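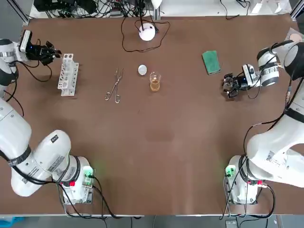
# Best way to wash and put away small lab glassware on one shared table?

**Mereana Bolger**
posted 6/22/25

Hi all! I've been handed the job of keeping one small work table in order at our teaching lab, and I'm looking for advice from people who've done it longer than I have (I came over from the office side, so please assume I know very little).

What I'm dealing with is mostly little stuff. Test tubes and their plastic rack, a couple of small beakers, a glass cylinder, metal tongs, a sponge. It isn't a huge amount of glass, but it all gets used in the same place, by different people, and by the end of the day I can't tell what's been washed and what's been rinsed under the tap for two seconds and set back down. I've picked up a tube that looked perfectly fine and found a dried ring at the bottom when I held it to the window. Ugh.

Things I've tried so far:

- A sign by the sink. People read it the first week.
- Washing everything myself at the end of the day, which worked until I had a day off.
- Buying a second rack so there'd be one for clean and one for dirty. They're the same white rack, so you can guess how that went.

What I'd like to know is mostly about the sponge. We use the ordinary green scrubbing kind, and I've started to wonder if I'm scratching the glass. A couple of our older beakers have gone cloudy on the inside and I can't tell if it's scratches or some sort of film. Is there a way to tell? And is it OK to leave the sponge out on the table, or should it live by the sink?

Second thing: do you dry tubes upside down in the rack, or does that just trap water in the bottom of the holes? Ours seem to take forever that way.

Third, and then I'll stop — where do you keep the tongs? They end up all over the place. I found them in a drawer with the tape last week.

We buy most of our supplies through Goodwin if that matters, and the budget is small but it does exist. Thanks in advance!

---

**Subbarao Lobo**

Get a dishwasher.

---

**Tetteh Agyeman**

Ha, well, a dishwasher is lovely if you have one, but for a handful of tubes and beakers I'd still wash by hand. I looked after glass for a student chemistry room for years and I'm very fond of the job, so forgive the length of this.

Sponge first. The green scrubby kind can scratch, yes, especially if there's grit stuck in it from wiping the table. I use one for the outsides of plastic things and for the sink itself and never for the inside of anything I need to see through. For the insides get proper brushes in two widths, one skinny for tubes and one fat for beakers and cylinders. Look at the tip before you buy! The cheap ones have bare wire poking out of the end and that does far more damage than any sponge. If you've got a brush like that already, cut a little piece of rubber tubing and push it over the wire.

To find out if your cloudy beakers are scratched or filmy, put a little white vinegar in one and leave it for an hour. (Wash and rinse it well first, so there's nothing left in there for the vinegar to react with, and keep it out of the sink while somebody's using bleach.) If the cloud lifts, it was hard water. If it stays and you can catch the marks with a fingernail, they're scratches and the beaker gets demoted. Mine went to holding pencils. Don't heat a scratched one.

And keep the sponge at the sink. On a work table it picks up whatever was spilled there and then it gets used on the next beaker by somebody in a hurry.

Drying: upside down on pegs is great, upside down in a rack with solid holes is slow, you're right about that. Tip the tubes out over the sink, give each one a proper shake, then stand them at a slant in a basket with a folded towel in the bottom. Ours were dry by the morning. Don't push paper towel down inside a tube with a pencil, I've done it, and I spent longer fishing the shreds out than I'd have spent waiting.

As for your twin racks, put a stripe of colored tape on one of them. Red for dirty. I know it sounds too simple after the sign didn't work, but people will look at a rack in their hand when they won't look at a wall.

What I always told new people about the table itself was this order:

1. Anything with liquid in it gets labeled or emptied. No mystery beakers, even if you're "coming right back."
2. Caps go on whatever they belong to.
3. Glass goes toward the middle of the table, away from the edges and away from cables.
4. Tongs get wiped and laid flat with the loop end toward you.
5. Then you wipe down, with a cloth that's only for the table.

I'd add that cables and tall glass are a bad pair. A cylinder doesn't need much of a tug to go over.

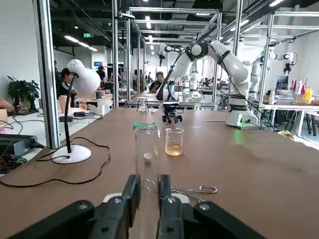

Jarrah Ruddock disagreed with me on the tongs when I ran this past the old crew, and would hang them on a hook by the sink every time, loop over the hook, so a missing pair is obvious from across the room. Fair enough. We had no wall near our table, so flat it was. If you've got somewhere to put a hook, try it Jarrah's way and see if they stop turning up in the tape drawer.

---

**Shayne Partington**

Agree with most of that, especially the brushes. Couple of small things from me.

Rinse matters more than soap. A tiny squirt of plain dish soap, then three rinses from the tap and a last one with distilled if you have it. Most of the "film" I see is soap that never got rinsed off. Hold the glass up wet and look at how the water runs down. If it slides off in a smooth sheet you're good, and if it breaks into beads there's still grease on there, so go again.

Wear gloves and ask what was in it before you wash it. You said teaching lab, so some of it's probably colored water, but don't go by color. And don't pour leftovers down the drain until whoever runs the class tells you it's allowed.

Also chipped rims — run your eye around the rim of every beaker before it goes back. The spout is usually where they go first. Chipped ones go in the broken glass box, not in the regular trash.

I don't dry in a basket, I lost too many tubes to them knocking together. I bought a pegboard that hangs over the sink and have been very happy with it.

---

**Mereana Bolger**

Oh this is so helpful, thank you! I did the vinegar thing on both cloudy beakers (washed them first, promise). One came up clear as anything and the other one is scratched to bits, so that one's retired to my desk. Red tape is on the rack. Brushes are ordered, and I checked for the wire tip!

No luck with a dishwasher, Subbarao, I did ask.

Shayne, does your pegboard drip behind the faucet? There's an outlet on that wall and I'd want to keep well clear of it.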